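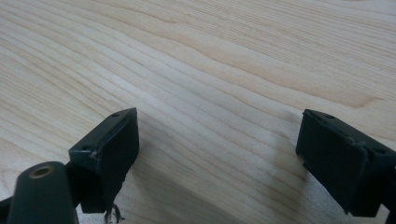

Dark green pads, jaws wide open. A few scuffs on the rims.

Grippers > Ketov hand-held > Replacement fingertip pads

Fingertip pads for the Ketov hand-held gripper (pair)

£14 the pair, left and right. Sold in pairs only, sorry, I've tried selling them singly and people always came back a month later for the other one.

I make these for the Ketov because I use one most days and I got through the original pads faster than I'd like to admit! They're a straight swap, very dark green, matt, and a little bit grippy to the touch without being sticky. If you've got the older Ketov with the narrow fingers (the one with the grey trigger) these won't fit, and the ones you want are the Baptista pads, further down the Listico parts list.

When to change them

Mine usually get swapped at over 800 picks, but it depends so much on what you're picking up that I wouldn't go by the number alone. Mugs and plastic tubs are kind to pads. Cut metal, rough card and anything with a moulding seam will chew them up in an afternoon. Small nicks along the corners don't bother me at all – I've run pads with chipped top edges for months and the grip was fine. What I look at is the flat inner face. Run a thumbnail across it, and if you can feel a proper groove, or one side has gone shiny and the other hasn't, it's time.

Scratches you can see but can't feel are nothing to worry about.

Before you take anything off

Have a look for fluff first. Fibres love these fingers. They wind themselves in under the pads and hang there, and if you've been handling cloth or string you'll find a little grey beard on one side or the other. Pull it out with tweezers, in the direction it went in, and keep going until it stops coming. I've had two people send me pads back as loose when there was thread packed in behind them (no hard feelings, I did the same with my first set).

Then wipe the faces with a damp cloth and a drop of washing-up liquid. Please don't use white spirit or brake cleaner. It makes the surface go crumbly and you'll be shopping for pads again sooner than you'd planned.

Fitting

Takes me five minutes with a cup of tea in the other hand, so allow a bit longer the first time. Open the jaws all the way and put the gripper down on something flat and pale – the screws are black and tiny and on a dark bench they vanish. Do one side at a time, so you've always got the other one to copy.

Undo the two small screws on the old pad and slide it up off the finger. Clean the bit underneath. Slide the new pad on until it sits down flush, start both screws by hand, and only then nip them up. Nip, please! They're going into plastic. A short Fleto driver is perfect for this as you can't get much leverage on it.

The brass thread in the top of the post isn't part of this job. Leave it be. If you've got an accessory screwed in there it can stay put while you change the pads.

Once both are on, close the jaws slowly on a strip of paper and hold it up to a window. You want the faces meeting along their whole height. If there's light at the top and none at the bottom, one of the pads hasn't gone fully home, so back the screws off, push it down and try again.

If you record with your gripper

Close and open it fully a few times and redo your zero afterwards. New faces are a touch thicker than worn ones, so the closed reading shifts a little. I forgot this once and spent a whole evening blaming the cable.

What you get

One left pad, one right pad, the screws, and a couple of spare screws for when you drop one. There's no driver in the bag. Orders go out from the Listico workshop within 5 working days, often sooner, but I print in batches and sometimes a batch gets away from me. If you need them in a rush, write first and I'll tell you what's on the shelf.

Unused pads can come back for a refund. Used ones can't, but if a pair has split or the screws won't bite, send me a photo and I'll sort it out.

Contact Listico | Delivery and returns | © Listico | Back to top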